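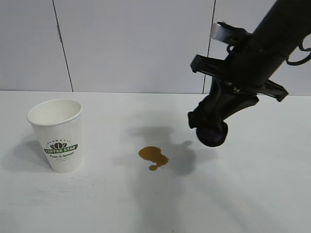 Volunent has suspended cup-handling work on the robot arms at its Lavine laboratory after a liquid spill reached the cable of one arm on Saturday and caused it to stop in mid-movement. There were no injuries.

The arm had completed 53 of 100 planned runs on tabletop tasks when the fault occurred. According to the laboratory, coffee entered a connector that had not been fully closed following maintenance. The controller then lost contact with the gripper and the safety stop engaged. Power to the bench was switched off 2 minutes later.

"The stop worked as it should, but the connector should have been checked before the run began," said Dagný Eskildsen, head of laboratory safety. "Liquids will not be used near any arm until the covers have been inspected."

The inspection takes in all nine arms at the site and is being carried out by Driltska, which maintains the equipment. Work with dry objects continues as normal.

Staff with runs booked in May should contact Vilhjálmur Ravn at the scheduling desk to arrange new times. Spills of any size must be entered in the bench log on the same day.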